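Tea for One, Eventually
At Nasbridge's winter open day, the robots are slow, the crowd is patient and the cookies go fast

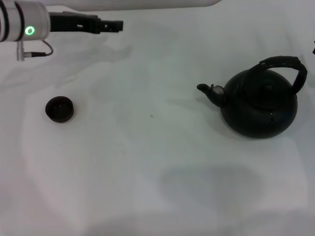

The kettle, the cup and the arm at the Hanov tea table.

The first thing you learn at a robotics open day is where to stand. I stood in the wrong place for most of a morning, which is how I came to watch a machine think about tea for longer than I have thought about some apartments.

Nasbridge opens its doors to the public twice a year, once in July, when the parking lot is too hot, and once in December, when the heating is too ambitious. I went on Sat 8 December, along with several families, a retired dentist and a boy in a dinosaur hood who had firm views on everything. The building used to make zippers. Visitors come in through the old loading dock, get a sticker and are pointed toward the coffee, which is poured by a person.

The tea table belongs to a small team called Hanov. The setup is plain to the point of severity: a white cloth, a black kettle, a small black cup and a silver-gray arm with a black gripper and a bright green ring of light at the wrist. The spout points toward the cup across a stretch of cloth that seemed to get wider every time I looked at it.

"People want it to hurry," said Vasanthi Iyengar, who leads the team and was keeping one hand near the stop button. "I want it to hurry too. But then I'd be the one mopping."

The kettle holds cold water on open days. Hanov tried hot water in the summer, once, and Iyengar would only say that the cloth from that day was no longer in use. The cup is small because the team's earlier mugs were too forgiving. Anybody can hit a mug, she told me, and I decided not to bring up my own kitchen.

By her count the arm has made 2711 pours since the project began. The goal is 4000 before the team lets itself write anything up. She keeps the tally on a sheet of paper taped to a filing cabinet, in pencil, and the pencil is on a string.

The dinosaur asked if the robot liked tea.

"It likes the kettle," said Rania Helmy, who writes the software that decides where the gripper ought to go. "Black on white is easy for it to see. Give it a glass teapot and it gets very quiet."

A good run takes 12 seconds from grip to first drop. I timed one that went well past that, during which the dentist told me about his boat. When the water finally landed in the cup there was real applause, the kind you give a child who has found the right key on a piano. Iyengar wiped up what had landed elsewhere and went to her pencil.

Two tables down, Ronaldo Paiva was showing a machine that folds dish towels and, when it loses heart, bunches them. He has a basket of 100 towels, all washed by him, at home. Visitors were invited to race it. I won, and felt worse about it than I expected.

I went back to the tea before I left. The families had moved on to lunch. Helmy was eating a sandwich with her eyes on a laptop, and Iyengar was smoothing the cloth with the side of her hand and asking if anyone had seen the other sponge.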